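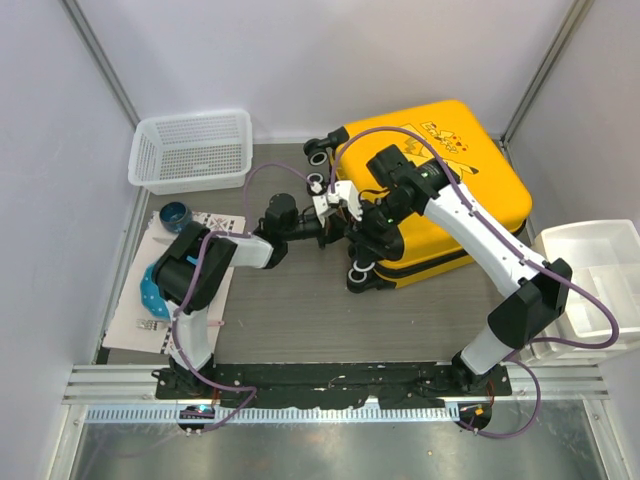
*Dois braços, uma mala amarela do Pikachu.*

Em fevereiro escrevi que não comprava um robô doméstico tão cedo. O Elie Masri mandou-me logo o folheto da Binix, que promete «a casa arrumada em 35 minutos». Qual casa? Na minha, só dobrar a roupa leva mais do que isso.

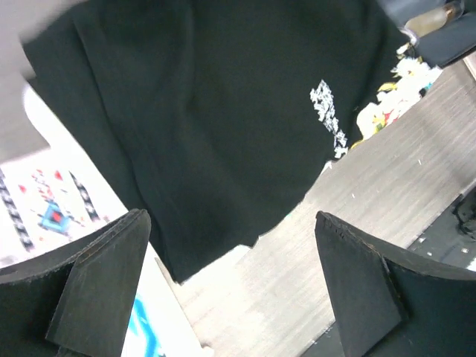 Uma T-shirt não tem forma fixa – agarra-se pela bainha e o resto vai para onde quer. Eu faço isto a ver televisão. Quando uma máquina dobrar 8 seguidas sem ajuda, volto a falar com o Elie. Até lá, fico com o estendal.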